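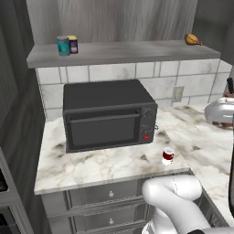

Household Automation Working Group
Minutes, 8/22/23

Chair: Bakari Langat
Present: Vasura, Mevier and Ó Conaill, one delegate each. Apologies from Gotau.

1. Minutes of the January meeting
Accepted with one correction. "Can do kitchen work" now reads "has been shown doing kitchen work in simulation."

2. Mevier kitchen results
Mevier reported 2,328 simulated runs of the mug chore: pick up the mug, open the oven, put the mug in, close the door. The chair asked how many were done in a real kitchen. Answer: 9, of which 2 were finished without a person stepping in.

Ó Conaill said the simulated kitchen is too kind. One mug on a clear stretch of marble, an oven with a full-width handle, even light. Her own counter has mail on it. Mevier replied that layouts are varied between runs. Asked whether any of them include a sticky door or a wet floor, Mevier said not yet.

Vasura objected to the word "chore." Moving one cup is a step in a chore, and the person at home still has to notice the cup, decide where it goes and wipe up after it. The chair agreed. Future reports will say "step" unless the whole job is done.

3. Shop-floor claims
Vasura's shelf-stocking trial ran for 5 shifts. Staff spent longer clearing jams than they used to spend stocking. Vasura still thinks the arm will pay for itself. The chair asked for the sums in writing — the last set left out the cost of the person standing next to it.

4. Wording for the public page
Gotau had sent a draft line, "Robots are ready to help at home." Not accepted. Ó Conaill offered "Robots can do a few kitchen steps, slowly, under watch." Mevier disliked "slowly." Left open.

5. Actions
Mevier: list every real-kitchen failure, with the cause where known.
Vasura: full costs for the stocking trial, labor included.
Langat: write to Gotau about the draft line.

Next meeting to be set once the Mevier list is in.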